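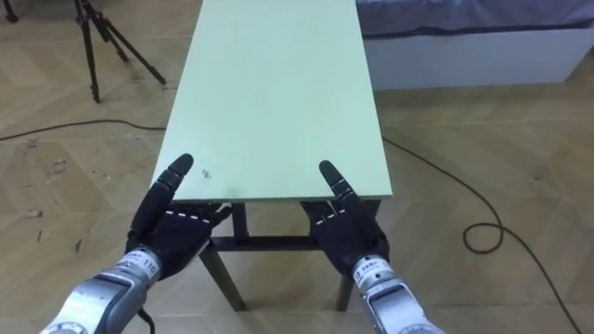 I think every town should let small sellers rent space by the day. Cosavham asks for a 3-month lease, and that keeps out anyone who wants to try an idea first. 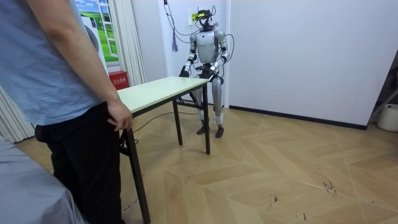 The cost is the main problem. Theda Tiedemann was quoted 2,000 up front to sell bread – before she had sold a loaf. A folding table with black metal legs and a pale top is all the shop many people need. 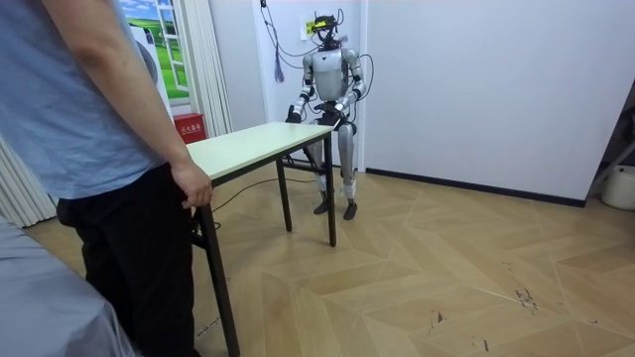

A day rate would also fill the slow weeks in January. The town could start with 15 spots and keep the long leases for those who want them.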